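Stoton Home Cinema Server: Set-Up Guide
Section 4. Building a film library and arranging a series

Before you start, finish Section 3. The server must show as Ready on the Network page. You will need the admin password and 35 GB of free space for the artwork cache.

4.1 Adding the film folder

1. On the Home page, open Library and choose Add Folder.
2. Select the drive that holds your films. Drives formatted on a Mac appear under Other Volumes.
3. Set the type to Films. Do not choose Mixed unless the folder also holds TV episodes.
4. Press Scan. A library of 2820 titles can take most of an evening on the smaller model.

Note: Keep one film per folder, with the release year in parentheses after the title. Remakes that share a title are matched by year.

Caution: Do not unplug the drive while the scan light is blinking. The index may be damaged and you will have to start again from step 1.

4.2 Fixing wrong matches

1. Open Library, then Unmatched. Films with a match score under 70 are listed here.
2. Highlight a film and press Edit.
3. Type the original title and the year, then press Search.
4. Pick the correct entry and press Lock. Locked entries are skipped in later scans.
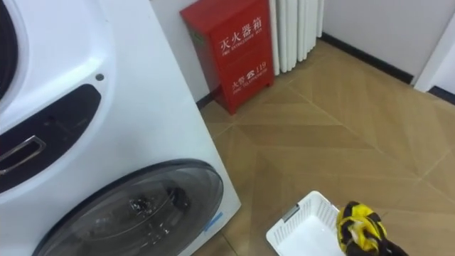 Washing machine

4.3 Setting the viewing order

A series can be sorted by release date or by story date. Release date is the default. Prequels move to the front when story date is selected, and this applies to every user profile on the server.

1. Open the series and press Options.
2. Choose Order, then Release or Story.
3. To move a single film, hold OK until its title is highlighted, then use the arrows.
4. Press Save. Backing out without saving restores the old order.

Note: Director's cuts and theatrical cuts are stored as versions of the same film. To give a cut its own place in the order, open Versions and choose Split.

4.4 Hiding plot summaries

1. Open Profiles and select the viewer.
2. Turn on Hide Summaries for Unwatched.
3. Set Chapter Thumbnails to Off. Thumbnails from the last chapters can give away an ending even when the summary is hidden.

A film counts as watched when playback reaches the end credits marker. If there is no marker, set the Watched Point by hand. A value of 100 means the film must play to the last second.

Continue with Section 5, Subtitles and Audio Tracks.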